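Let People Use Both Hands

I spent most of July teaching a robot arm to pull boxes off shelves, and I've come away with an opinion I can't keep to myself, so you get to have it too. I think we're too much in love with remote control. I think a lot of what we call "bad robot learning" is just awkward human showing, copied very faithfully. And I think the fix is cheaper than most people in my line of work want to hear.

Some background, quickly. I work on shelf handling at Stedari, and the job is retail stock: boxed kitchen goods, small appliances, the kind of aisle where nothing is quite the same size as its neighbor. There are three ways we teach. You can grab the arm and push it through the motion yourself. You can sit at a station with two hand controllers and drive it from across the room. Or you can skip the robot completely, put a camera on your head, go do the task with your own body, and let the software folks worry about how to turn your hands into its hands.

When I started, the second way was the only one anybody took seriously. The argument goes like this: if the robot did the motion, then the robot can do the motion. The joint angles are right there in the log. No translation, no guessing. Wolfram Stöcker, who set up our stations and is far more patient than I am, made that case to me over a very long lunch and I agreed with every word of it. Then I went and drove the thing for three weeks.

If you've never done it, try picking up a cereal box while wearing oven mitts and looking through a mail slot. That's the first day. By the second week you're better, sure, but what you're better at is driving. You learn to come in square and pause before you close. You never, ever touch two things at the same time, because the one time you did, you knocked a whole row over and had to restack it with everyone watching (hello, Sihan, thank you for the applause).

I recorded 127 picks at the station that first stretch. I watched them all back one evening with a bowl of noodles, and what struck me was how alike they were. Straight in, stop, close, lift, straight out. Every one of them was a person being careful with a machine. Hardly any of them looked like a person getting a box off a shelf!

And people getting boxes off shelves are wonderful. I'd never noticed before this job. They reach with one hand while the other is already busy somewhere lower down. They tip a box forward with their fingertips before they bother to grip it. They nudge the neighbor over. They start for one thing, change their mind, and drift over to the next one without any fuss. 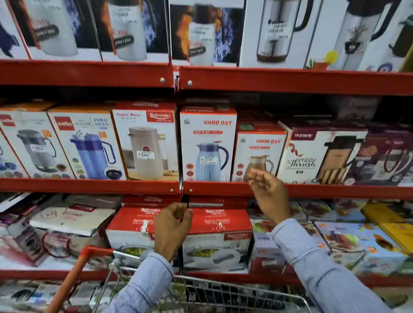

So my first complaint is about what gets lost. A remote operator strips all of that out without meaning to. The little tip forward goes first, since you can't feel the box let go through a controller, and then the nudge. What's left is the cleanest, stiffest version of the task, and that's what the robot learns. Then we put it in front of a crowded bottom shelf with boxes leaning every which way and act shocked when it sits there like it's waiting for an invitation.

My second complaint is about who gets to teach. Driving a station well takes weeks, so the people who end up doing it are people like me, who have weeks. Heidrun Frei worked in stores for most of her life before she joined us, and she can empty a carton onto a shelf faster than I can open one. Sit her at the controllers and she's a beginner. Put a camera on her and tell her to get on with it, and you have the best teacher in the building. I watched her free a jammed box by pushing it in a bit deeper before pulling it out. Pushing it in! I'd have tugged until something tore.

Now, the other side, because there is one and it's a good one. Annelies Imhof and I have been having this fight since spring and she's scored some real points. Human hands have more fingers than our gripper does. A person's wrist bends in ways the arm's wrist won't. Half the time your own arm blocks the camera at the very moment you'd most like to see what the fingers are doing. And a video doesn't tell you how hard anybody squeezed, which matters a whole lot when the box is thin cardboard with something breakable inside.

All true. We had 102 head camera clips in one batch, and she went through them and threw out more than I'd like to admit, mostly for that blocked view. I sulked for a day and then agreed with her on nearly all of them.

But look at what that list is. Those are reasons you can't use hand demonstrations alone. They aren't reasons to treat them as the cheap stuff you sprinkle on top, which is how the planning sheets I see still treat them. The Histadier warehouse job asked for 200 remote sessions and listed plain human recordings under "optional." Optional! The part with all the know-how in it!

What I'd do is flip the order. Start with people who are good at the work doing it at normal speed, with normal carts, on shelves that look the way shelves look by late afternoon. Watch those clips before anyone touches a controller. I mean really watch them, as a group, with the operators in the room. Then go drive the robot and try to steal from what you saw. Some of it won't carry over, and fine, now you know which parts. Some of it will. After a week of watching Heidrun I started using the edge of the gripper to tip boxes forward, which the arm had been perfectly able to do all along. It hadn't crossed my mind.

And keep the pushing-by-hand method around too, please, even though it's out of fashion. Gebhard Steiner still swears by it for the last few inches of a reach. You've got your palm on the arm and you can feel when it's fighting you. It's slow and your shoulders ache afterward, but for tight gaps I'd take ten of his demonstrations over a pile of mine.

The one thing I'd ban, if anyone gave me the power, is the tidy practice shelf. You know the one: four boxes, even gaps, labels facing front. I've recorded on it and so has everyone I know, and all it ever taught a robot was how to shop in a showroom. Annelies agrees with me on that, by the way. We're messing ours up next week, and she wants to bring the dented cartons from downstairs.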